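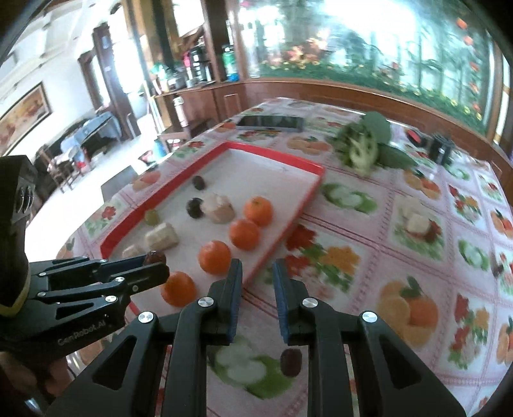 Dates on a tablecloth, one held in the jaws of a gripper.

Stored product moths: inspection and treatment notes

Calls about pantry moths rise from January onwards, when dry goods bought in the autumn have been open for several weeks. The species found most often in kitchens is the Indian meal moth, Plodia interpunctella. The adult has a wingspan of up to 20 mm. The outer part of the forewing is coppery brown and the part nearest the body is pale grey. Adults do not feed. All damage to food is done by the larvae, which are off-white with a brown head and leave silk webbing on whatever they eat.

Larvae will develop in flour, oats, rice, nuts, seeds, chocolate, birdseed, dry pet food and dried fruit. Birdseed kept in a garage or utility room is often missed on a first inspection. Thin plastic bags and cardboard give little protection, as larvae can chew through both.

Health effects are minor. The moths do not bite or sting and are not known to carry disease to people. Contaminated food should still be thrown away.

Treatment in homes

Empty every cupboard where food is kept, including those that seem clear. Check the folds of packets, the threads of jar lids and the shelf peg holes. Mature larvae leave the food to pupate and may be found where the wall meets the ceiling, some distance from the source. Seal infested goods in a bag and put them in an outside bin the same day. Vacuum shelves and cracks, then wipe down with hot soapy water. Insecticide should not be applied to shelves where open food is stored.

Goods with no visible signs can be frozen at -18°C for at least a week before going back into use. Large bags should be split into smaller ones so that the cold reaches the centre. After cleaning, move dry goods into glass or rigid plastic with a tight seal.

Pheromone traps catch males only. They are a means of monitoring and will not clear an infestation. Replace the lure at the interval stated on the pack.

Trap returns

Violeta Daza has finished checking the trap cards sent in from the Heltthorpe and Brerkorell rounds. The count was 1,973 moths, of which 1,298 came from Heltthorpe. A single dry goods store there produced 540. The source was a pallet of split birdseed sacks, which has been removed. Traps at that site will be read every 2 weeks until the spring.

Cards for the next return should be marked with the site name and the date the lure was opened, and sent to Kheri Sang at the Heltthorpe office.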